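Clengate Young Readers

Print this page | E-mail this page

How Paper Gets Its Color

Most paper starts out as wood. At the mill the wood is cut into chips and cooked with water and chemicals until it turns into a soft mush called pulp. Pulp is made of tiny threads called fibers. They are much too thin to see one by one.

Pulp from wood is brown, like a grocery bag. To make white paper, the mill has to bleach it first. Bright colors need bleached pulp too.
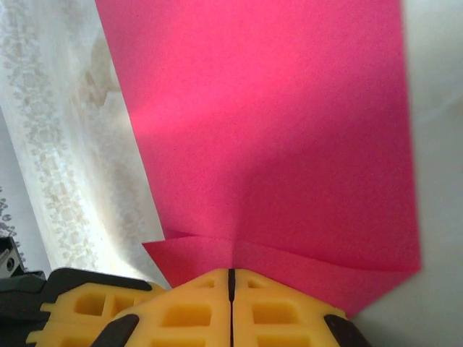 Next comes the dye. For many colored papers, the dye goes into the wet pulp before there is any sheet at all. The fibers soak it up, so the color goes all the way through. Tear a sheet like this and the torn edge is colored. Other papers are made white and printed later. Tear one of those and you may find a white line in the middle.
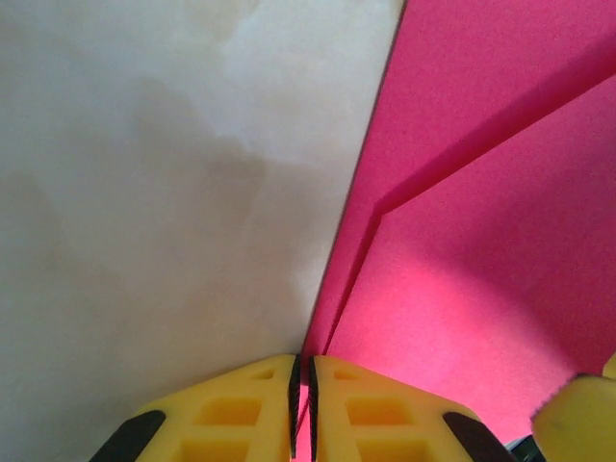
Issue 133 - page 302

The dyed pulp is mixed with a lot more water and spread over a moving screen. The water drains away and the fibers settle into a flat mat. Rollers squeeze the mat, and hot drums dry it.

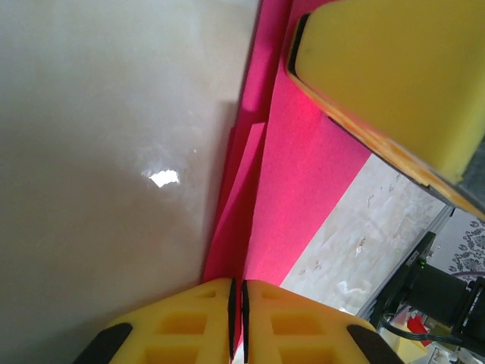 Paper color does not last forever. Sunlight breaks down many dyes, and pinks and reds often fade quickly. You can test this in September or any other sunny month. Cover half of a colored sheet with a book, leave it on a windowsill, and look again after a few weeks.

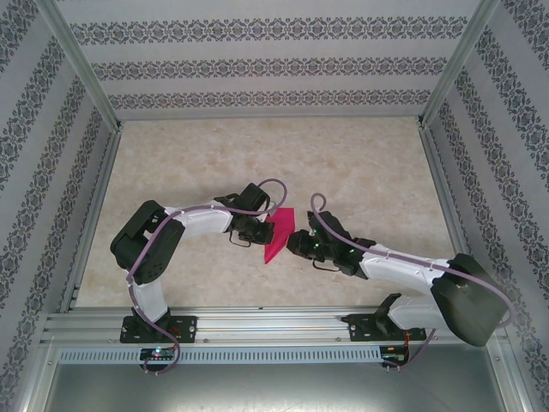 Emilian Surdu wrote to us that he tried the test with red paper and green paper, and the red faded first. He wants to know if the color can be put back. It can't - once the dye has broken down, the only way is to color the paper again.

We use cookies to remember your settings. By staying on this site you agree to this.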